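Honlow phone listings, data card

Honlow is a table of 1,016 phone listings from carrier and retailer pages, put together by Rongrong Song and Tin-yau Lam. Each row gives the model, storage size, color, price and contract length. Most contracts run 24 months. Prices are in US dollars, before tax.
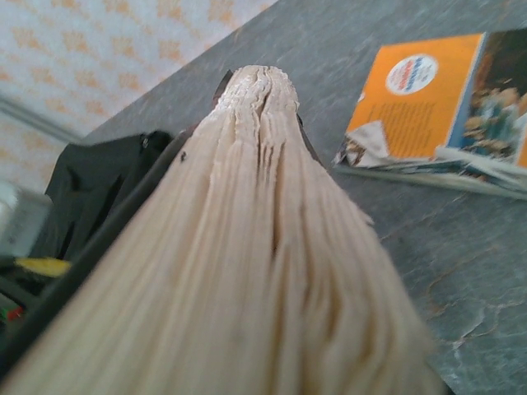

Model names were cleaned by hand, and 377 rows changed. Stores spell the same phone five ways, and color names are worse. The color field is free text, so a dark, nearly black finish like the book cover's may be listed as black, midnight or graphite – group these before you count.

Known gaps: trade-in offers are missing, and Wihongi rows have no storage size.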